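Dikville Allotment and Herb Society
Minutes of the meeting held on 30/05/2020

Present: Jingyi Shi (chair), Hemi Sutcliffe (minutes) and six members. Apologies from two.

1. The minutes of the March meeting were agreed.

2. Hay fever leaflet. Jingyi had redrafted the section on nettle tea and butterbur. Members asked for a clearer line telling readers to speak to a pharmacist first - agreed. Print run to be 80 copies.
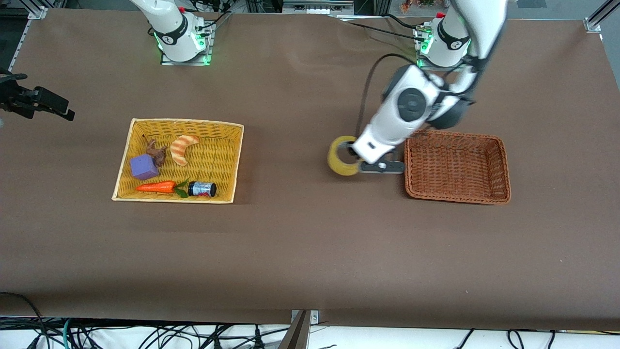
3. Peppermint and chamomile. Hemi reported that the dried stock was down to roughly 50 bags. No more to be given out until the new labels arrive from Lituder.

4. Money. Balance £653. Jingyi to pay the Adjei seed bill.

5. Any other business: none. Next meeting to be arranged by email.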